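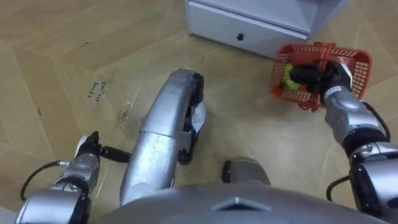 Boden hell, Korb orangerot. Mittwoch, kurz nach sieben Uhr früh.

1/ Seit dieser Woche räume ich das große Zimmer auf, und ich schreibe hier mit, damit ich nicht aufhöre. Deutsch ist nicht meine erste Sprache, bitte habt Geduld mit meinen Artikeln.

2/ Zuerst zum Boden. Es ist Linoleum mit einer blassen Holzmaserung, in großen eckigen Bahnen verlegt. Zwischen den Bahnen laufen dünne dunklere Fugen. Die Fugen sind mein Problem, denn dort sammelt sich alles, was der Besen nicht mitnimmt.

3/ Araceli Ortuño hat mir geraten, immer entlang der Fugen zu kehren und nie quer. Ich habe beides probiert. Entlang dauert es länger, aber man muss danach nicht noch einmal anfangen.

4/ Jetzt der Korb. Er ist aus Kunststoff und hat bei Lozano so wenig gekostet, dass ich zuerst misstrauisch war. Er ist mein Sammelkorb: Alles, was auf dem Boden liegt und dort nicht hingehört, kommt hinein. Sortiert wird erst am Abend.

5/ Diese Regel ist für mich schwer. Ich möchte jede Sache sofort an ihren Platz bringen, und dann stehe ich plötzlich im Flur mit einer Schraube in der Hand und weiß nicht mehr, was ich wollte.

6/ Eine Frage kam schon per Nachricht: Warum kein Karton? Ich hatte einen Karton. Nach zwei Wochen war der Boden vom Karton weich, und beim Heben ist alles unten herausgefallen. Einen Korb kann man am Rand fassen, kippen und ausleeren.

7/ Zum Wischen benutze ich Tokwood, 200 ml auf einen Eimer lauwarmes Wasser. Vorher hatte ich Griltard, davon blieben bei mir Streifen, besonders am Morgen gegen das Licht. Vielleicht habe ich auch zu viel genommen, das will ich nicht ausschließen.

8/ Wichtig für alle mit einem ähnlichen Belag – den Lappen sehr gut auswringen. In den Fugen soll kein Wasser stehen bleiben. Mir hat man das zu spät gesagt, neben der Tür hat sich eine Ecke gehoben.

9/ Emiliano Arroyo meint, ich soll diese Ecke mit einem schweren Buch beschweren. Das Buch liegt seit Sonntag dort. Es hat 976 Seiten, und endlich benutze ich es für etwas. Die Ecke ist schon flacher, aber noch nicht flach.

10/ Nachtrag zum Abend: Korb sortiert, es hat zwanzig Minuten gedauert. Am meisten waren es Kabelbinder und Stifte. Drei Stifte schreiben noch, die anderen habe ich weggeworfen.

11/ Weil jemand nach der Größe gefragt hat: Ich habe den Korb nicht gemessen und finde den Zettel von Lozano nicht mehr. Wenn er beim Aufräumen auftaucht, schreibe ich es hier dazu.

12/ Morgen kommt das Regal an der Wand dran. Hat jemand Erfahrung mit den Filzgleitern von Purnance? Ich möchte es verschieben und keine Kratzer in das Linoleum machen.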